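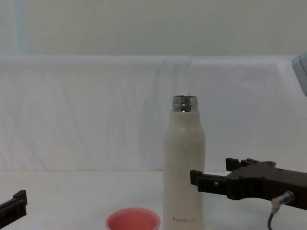

Yo la vi doblada y empezaba en una gasolinera, no en el puerto, escribe un lector a la filmoteca de Clundstead, y al final el hermano menor se quedaba con el coche. Su mensaje ha servido para poner título a una de las cintas sin identificar que la entidad conserva en su almacén: se trata de «Clernine», un policíaco de bajo presupuesto del que no se conocía ninguna copia en castellano.

Redacción | Julio
Imprimir | Enviar por correo

La filmoteca abrió en primavera una página donde cualquiera puede contar lo que recuerda de una película cuyo nombre ha olvidado. Desde entonces ha recibido 2,501 mensajes. De ellos, 851 han quedado resueltos, casi siempre con títulos conocidos que el autor de la consulta no lograba situar. El resto sigue abierto, y se puede consultar por década, género e idioma del doblaje.

El caso de «Clernine» es distinto, porque la consulta coincidió con un rollo que estaba en la casa. La lata procedía del antiguo cine Garrido, cerrado hace años, y llegó sin etiqueta junto con carteles, facturas y programas de mano. Los títulos de crédito faltan por completo y la primera escena está muy rayada, pero se distinguen los surtidores y el cartel de una carretera comarcal. El lector mencionaba también una discusión en un lavadero y una canción que sonaba dos veces. Las dos cosas están en la copia.

La versión conservada dura 72 minutos. La ficha de distribución, localizada después entre los papeles del cine, menciona un montaje más largo, por lo que se da por perdida al menos una bobina. Según la misma ficha, la película se exhibió en sesión doble durante una semana y no volvió a programarse en la zona.

La digitalización se hará en el laboratorio de Mukberg, que ya se ocupó el año pasado de un lote de noticiarios de la misma procedencia. El trabajo se limitará a la limpieza de la imagen y a la corrección del sonido en el segundo rollo. No se prevé reconstruir los créditos.

Si se cumplen los plazos, la película podrá verse en octubre en la sala pequeña de la filmoteca, con aforo de 200 butacas y entrada libre hasta completarlo. La proyección será a las 19:30 e irá seguida de un coloquio. La página de consultas seguirá activa, y la filmoteca pide que se indique en cada mensaje el año aproximado y si la película se vio en cine, vídeo o televisión.

Contacto | Aviso legal | © Todos los derechos reservados | Volver arriba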